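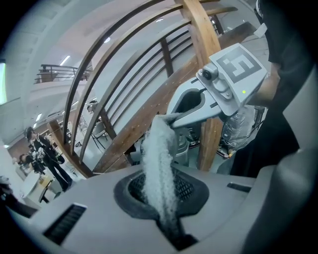

Does recording people at work mean their jobs are about to be automated?

Automation is usually the aim when a company records hand work, but a pile of recordings is a long way from a machine that can do a full shift. The changes people notice first tend to be smaller: who is pulled off regular work to record, how fast they are expected to go, and who gets to say when something isn't working.

Ngozi Omoregie had a bad feeling about the word "partner" from the start. It was in the email that went out to everyone at Zastasley, the small fill and fiber business in Akpan where she has worked since leaving her last job in a hotel laundry. The company had a new automation partner, the email said, and staff would be "partnering in the journey." She read it standing up, eating a sandwich.

"I thought, I've never been anybody's partner here," she says. "I've been on the rota."

The partner was Enomik, a contractor that sets up robot arms for companies handling soft goods. The project had its own name, Trondodham, which Omoregie still pronounces with some effort. Over three months, Enomik would collect recordings of Zastasley's people doing parts of their ordinary work with hand-held grippers, and those recordings would be used to train an arm to do the same. There was a target of 2,000 usable recordings. When I spoke to her it stood at 900, and the three months were nearly up.

I had come expecting to hear that people were scared. That's how these stories are usually written, and I have written a couple that way myself. What she wanted to talk about was fluff.

"You know what fiber does? It does whatever it wants," she says. "You pull a bit off and it's heavier than you thought, or it comes with a friend. With my hand, I feel that before I see it. With the gripper you don't feel it. You're squeezing a thing that squeezes a thing."

She got used to the gripper, she says, the way you get used to a borrowed coat. A strand has to be taken near the end, brought over, let down and fed in without bunching. By hand she never thought about any of that. Using the tool she had to think about all of it, and then she had to do it again, and again, with someone asking her to please start from a slightly different spot.

I asked whether that made her better at explaining the job. She took a while to answer.

"It made me better at explaining the job with the gripper," she says. "That isn't my job, though. It's a job they made up so the robot could have one."

It's a sharper criticism than most of what I've read in trade magazines, and I put it to Ifeanyi Ekwueme, who runs the Trondodham work for Enomik. He didn't dodge it. The tool is built to move like the hand the robot will have, he says, so of course it changes the way a person works. "If she does it with her fingers, we learn something a robot can't use. If she does it with the gripper, we learn something it might use." He leaned on the "might," which I appreciated.

Ekwueme is good company and hard to argue with, partly because he agrees so readily. Has the arm fed fiber for an entire shift yet? It hasn't. Will it by December? He'd like it to. Would he put money on it? He laughed and asked whose money.

What he wouldn't do was tell me how many jobs the arm was meant to cover. That was a matter for the client, he said. The client, in the person of Wajid Malik, who manages operations at Zastasley, told me it was too early to say and that a lot depended on what Enomik could deliver. I went back and forth between those two answers for most of an afternoon and came away with both of them.

Malik's case for automation is a simple one. Feeding is dull, it is hard on the shoulders, and people don't stay. He'd like an arm to take the dull part and let his staff do checking and packing. I believe he means it. I also asked what checking and packing pays compared with feeding, and he said the pay grades were under review. I asked whether anyone had been promised, in writing, that they would be kept on. He said the conversation had been very positive.

"Oh, it was positive," Omoregie says, when I repeat this to her. "He was positive. We were sitting down."

She isn't against machines. She brought up the big balers at the hotel laundry, which she liked, and a folding machine there that she didn't like and which she says ate pillowcases. Her complaint about Trondodham is mostly about time. Recording sessions were booked into the working day, and the regular work stayed the same size. Whoever wasn't recording picked it up. Somtochukwu Osagie, who has been at Zastasley longer than she has, picked up a good deal of it.

Osagie did talk to me, though he was on his break and plainly wanted it back. He refused to record from the second week on. There wasn't any trouble over it, he says, but it wasn't exactly free either. The recorders got a small bonus and he didn't. He got their bins.

"They keep saying it's voluntary," he says. "Okay. So I volunteered for no, and I got more work. I don't call that a choice, I call that two kinds of work."
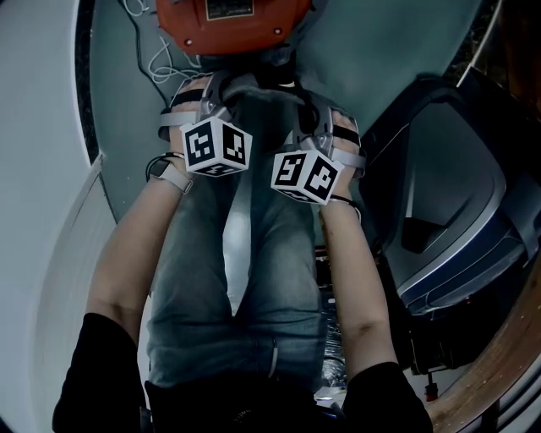

What should workers ask before agreeing to be recorded for robot training?

Start with how the recordings will be used after the project ends, whether they can be sold or reused at other sites, and what happens to the pay and workload of anyone who declines. Get the answers in writing from the employer as well as the contractor, and find out who to contact if you want your recordings removed.

The gear was the other thing Omoregie wanted on the record. There are straps across the hands and marker cubes strapped on top of them, which let the software work out where a hand is and which way it's turned. Ekwueme calls it lightweight. She says plenty of things are light until you've worn them through a morning.

"It's the straps. You come out of it and your hands still think they're in there," she says. "And you can't scratch your nose. You laugh, but you try it. The minute they go on, your nose knows."

Sitting down to record is a rest for the feet, she admits, and some people asked for sessions for that reason alone. She doesn't hold it against them. But she noticed that she'd begun to work for the recording. If she dropped something, she would go still and wait to be told whether to carry on. In her ordinary work she'd have picked it up and never remembered it had fallen.

That bothered me more than it seemed to bother her. A good deal of any job is in the picking up. If the dropped strands get thrown out as bad recordings, the arm learns a version of the work in which nothing goes wrong, and somebody will be standing next to it for the other version. I asked Habibur Haque about this. He looks after the recordings for Enomik, which means he watches them back and decides which ones to keep. He said I had half a point.

"We used to cut the mistakes. Now we keep some of them if there's a recovery," he says. "But a recovery takes longer, and people are paid by the session, so they get tired, and you get fewer. The target is a number. It doesn't say what kind."

Had he told anybody at Zastasley this? He had told Ekwueme. Ekwueme said he'd passed it on. Malik said he would look into it.

Haque was the only person in either company who volunteered an opinion about what the arm would end up doing. He thinks it'll feed the easy material for part of the day with a person close by, clearing jams. He thinks this is fine, and an achievement, and he may be right on both counts. I asked what he would call that person's job. He said they'd probably give it a title.

Omoregie laughed at that for quite a while. She could tell me the title now, she said: operator. She's seen it on a draft of the new grades, which somebody had left on the printer, and it sat a step below where she is today. Malik says drafts are drafts and that no grade has been settled.

So I can't tell you that the robot took anyone's job at Zastasley. It hasn't, and on the evidence I was shown it won't be ready to for a good while. What I can report is that three months of getting ready for it have already moved work from some people to others, put a price on saying no, and produced a draft in which minding the machine pays less than doing what the machine can't yet do. Any of that could be put right with a letter and a bit of money, and it would be cheaper than the arm.

I asked Omoregie whether she'd record again if the project was extended, as Ekwueme expects it will be. She said she'd been asked already.

"I told him I want it written down what I'm helping with," she says. "If it's my shoulders, good, write shoulders. If it's my job, write that, and then we can talk about what it costs."

She hadn't had a reply when we spoke. She was due to start at six the next morning, on the regular work, and Osagie was on with her.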